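A thread about my coffee corner, because three of you asked and I have opinions 1/

Background: I used to keep everything for coffee in one deep drawer. Beans, filters, scoops, a whisk I never used, the lot. Every morning I dug around in there half asleep and every morning I got annoyed.

So in November I pulled the whole drawer out and put only the stuff I like on a plain white table against the wall. The rest went in a box in the hall closet. It's still there. I have opened it once, for tape.

Rule one, and it's the only one I'm strict about: glass. I want to see what I've got. If the beans are low I know it before I'm standing there in my socks with the kettle going.

The beans live in a double-walled glass cup right now. Yes, a drinking cup. I know, I know, airtight, dark cupboard, all that. I only put out enough for a couple of days and the big bag stays sealed in the pantry – it's a dark roast from Leung, the little shop by the bus depot, and it goes fast in this house anyway.

Also a double-walled cup full of beans looks SO good. The beans kind of float in there. I'd do it for that alone.

Then the spoon. I had a proper scoop and lost it, so I went back to a teaspoon with a light pink handle that was left over from a set of four. Best downgrade I ever made! It has its own tiny glass dish so I'm not setting it down on the bare table and leaving brown crumbs everywhere.

Somebody asked if white is a nightmare to keep clean. A bit? Coffee dust shows up right away. But I wipe it when I see it, and on the old dark counter I just never saw it, so you tell me which one was cleaner.

Costs, for the people who always want costs: the little dish was 35 cents at the thrift store on Hilex Street. Roughly 17 dollars for the whole corner if you don't count the table, which I already had.

Things I tried and took away again: a tray (too crowded), a plant (dropped leaves in everything), a sugar bowl (we don't even take sugar, what was I doing).

Next on my list is labels, maybe. Or maybe I leave it alone for once – we'll see how long that lasts.

OK, enough talking, photos 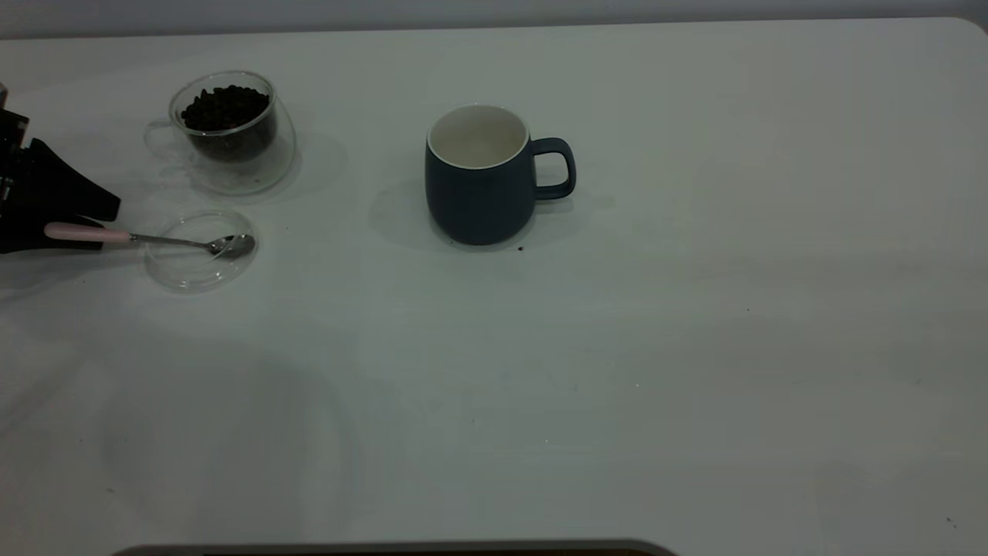
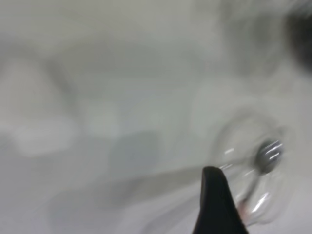 Coffee corner, two looks. First one has the beans, the pink-handled teaspoon and its little dish.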